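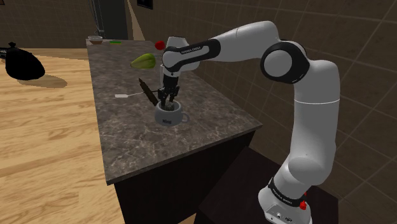
What should a school or small workshop pay for first when it plans for a robot arm? The first money should go to a written list of tasks, made by the people who will work beside the arm, and only after this list is ready should anyone ask for a price.

Chapter 4
Planning the Purchase

In this chapter you will learn to prepare a budget for one arm, to compare two offers which are not written in the same way, and to decide what can be tested in simulation before any money is spent.

4.1 The price and the cost

Many buyers read only the first line of an offer. When the training kitchen at Pirlow asked for offers in November, the supplier Lurotent gave one price for the arm and put the gripper, the stand and the training days on a second page. The second page added 55 percent. Nothing was hidden, but the plan was already approved with the smaller number, and the purchase had to wait for the next budget year.

A task on the list must be small enough to test. "Help in the kitchen" is not a task. "Take hold of a mug on a counter" is a task, and it already tells the buyer something about reach, about the opening of the gripper and about the height of the stand.

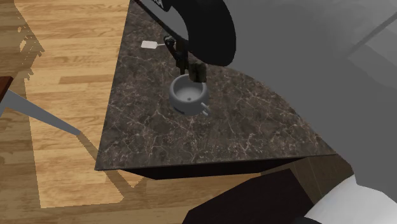 Sneha Chauhan remarks that a simulated test should have its own line in the budget, and that 80 hours of a person's time is a fair first figure for 14 tasks. She would also keep the license fee apart from the hours - the fee comes back every year, the hours mostly do not.

We will follow her advice in the worksheets. In Section 4.2 the Mwakyusa offer is divided into costs paid once and costs paid every year. Small items below 500 dollars go together in one line, but spare finger pads are always written separately, also when they are cheap. Please keep your task list from Chapter 3 near you, as you will need it for the first exercise.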